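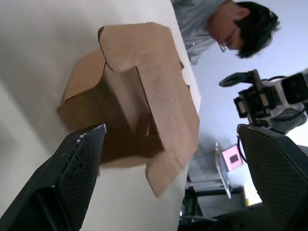 Small Cell, Long Checklist
Keeping a two-arm carton station in working order at Finbridge

The carton cell at Finbridge has two arms, one table and one recurring job: take hold of an open corrugated box and deal with its flaps. The arms carry parallel grippers with textured pads, and each gripper has a small camera at the wrist. The cell software is Bimo, which handles both arms from one controller. Installation was done by Drirkden, which left behind a setup sheet that the Finbridge staff have since rewritten to roughly twice its length.

Most of the additions concern the fingers. A parallel gripper looks like the simplest part of an arm and takes the most abuse. Every contact with the carton, the table or the other gripper goes through the fingertips, and corrugated board sheds a fine dust that packs into the pad texture. A packed pad still closes to the commanded width and still reports the commanded force. It holds less well, and the first sign is usually a flap that slides a few millimeters during a pull.

The pads are brushed at the start of each shift with a stiff nylon brush, along both diagonals of the pattern. Compressed air is not used near the wrist, where it drives dust toward the lens. After brushing, the technician closes the gripper on a strip of clean board and pulls by hand. If the strip moves, the pads are wiped with alcohol and tested again. A second failure means replacement. The current set went on in March and had done 2992 cycles when this was written. 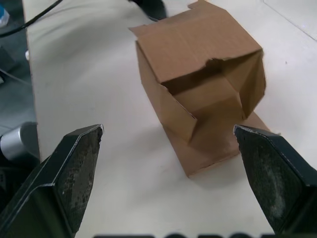 Replacement is a short job if the order is kept. The arm is parked, the gripper is opened fully and its supply is isolated at the controller. Each finger is held by two screws. The screws are loosened alternately, a quarter turn at a time, until both are free, and the mating face is wiped before the new finger goes on. Dust left under a finger tips it slightly, and the error grows toward the point. Fingers are changed in pairs. A new finger facing a worn one closes off center, and the offset then appears in every grasp as a sideways push on the board.

Once the fingers are on, the zero position has to be taught again. The gripper is driven closed at low force until the pads meet, and that reading is stored. The technician then measures the gap at three openings with a feeler gauge and enters the values in the log. Bimo accepts the stored zero without comment, even when it is wrong, so the log is the only check.

Camera alignment comes next. The transform between camera and fingertip is solved from 310 views of a printed target fixed to the table, taken with the arm stepping through a range of wrist angles. The routine runs unattended. Finbridge runs it after any finger change and after any contact hard enough to trip the force limit, and rejects a result whose residual is worse than the previous one by a set margin. A rejected result nearly always traces back to a loose camera bracket.

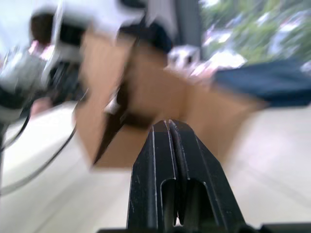 Exposure is set last, and it is the setting most often got wrong. Drirkden's sheet gave a fixed shutter time chosen on a stationary box. Under wrist motion, the same value can leave carton edges doubled and soft while the finger, which travels with the camera, keeps its outline down to the small scuffs on the black surface. An operator who judges focus by the finger will conclude that the camera is fine. Finbridge now sets the shutter with the arm moving at working speed and checks the result on a box edge. Daylight complicates the choice. Window glass with trees behind it is bright enough to pull automatic exposure about, and automatic exposure is therefore switched off.

Cables are the remaining item. They are inspected along their full length with each arm at the limits of its travel, first one arm and then the other. A cable needs enough slack to reach the far corner of the table without tension, and too much slack lets a loop settle on the work surface, where a finger can catch it. The clips are moved until both conditions are met. This was the subject of an early disagreement with Gavrilă, the firm that supplied the cable sets, over whether the jackets were failing early. Inspection put the wear at one clip near the elbow, and the clip was changed for a wider one.

The full procedure takes 183 minutes, most of it camera alignment. The daily portion, meaning brush, pull test and cable check, is done before the controller has finished starting up. Spare fingers are stored in matched pairs in the drawer under the controller, each pair bagged with its gap readings.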